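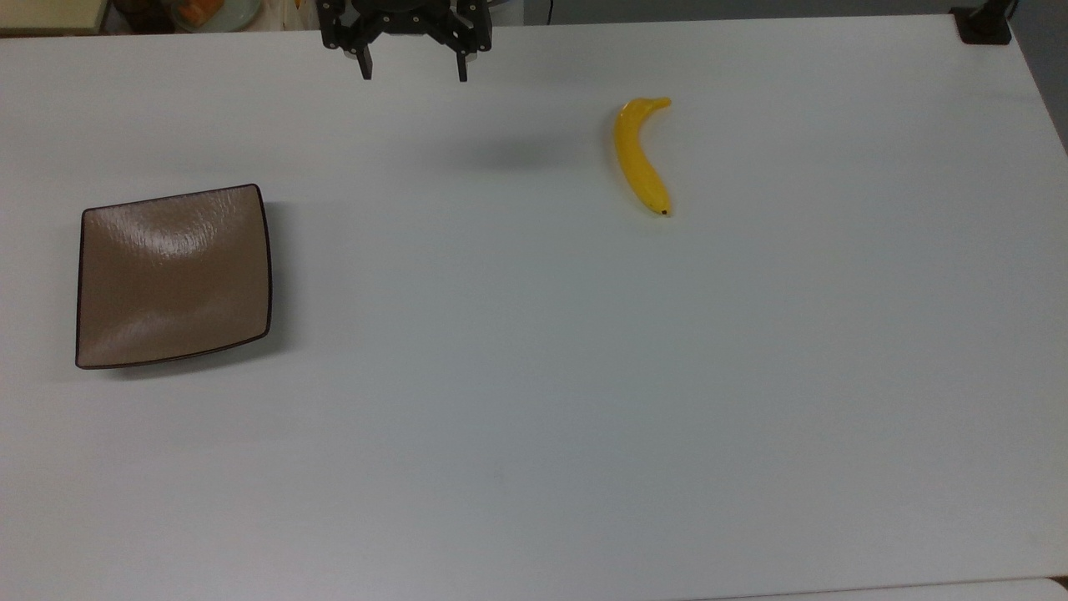

Review of the Sormont placing method
Reviewed for the Erbridge methods register by Lorna Haldane, 23 June 2022

Sormont is a method for teaching a robot arm to pick up an object and set it down in a given place. The arm learns from recorded runs led by a human operator. Its authors state that 20 such runs are enough for a new task, provided that the general model has first been trained on their shared set of 3346 recordings. This review considers that claim as it applies to one task, the placing of a banana in a shallow square dish.

Views used by the method

The model receives pictures from the arm and from fixed positions beside the table. The written guidance on fixed views is good. It asks that both the object and the dish be in sight, and that the far end of the table be included where space allows. The dish has a glossy surface which returns a bright reflection, and users should include runs under more than one light setting.
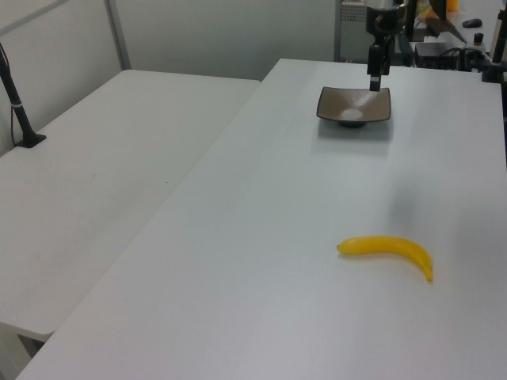 Grasping and carrying

The curved shape of the banana makes it a fair test. A grip near the middle leaves both ends free, and the height at which the fruit is carried must allow for the lower end. Sormont does not treat this clearance as a separate setting. It is learned from the operator's runs, and careless runs will be copied faithfully. The older Zanetti method sets the carrying height by hand, and remains the simpler choice where objects do not vary.

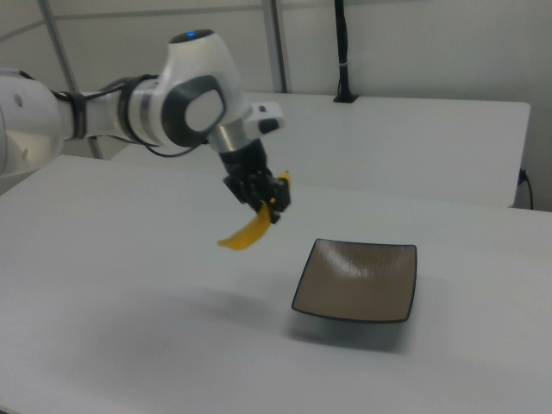 Reporting of results

The report gives a single success rate for the whole task. A missed grasp and a poor release are therefore counted alike, and the reader cannot tell which is the more common. The Kodetside report lists the two separately, and we ask that Sormont do the same.

Rating

Documentation: 4 out of 5
Reporting of results: 2 out of 5

The method is accepted for the register, subject to a revised table of results.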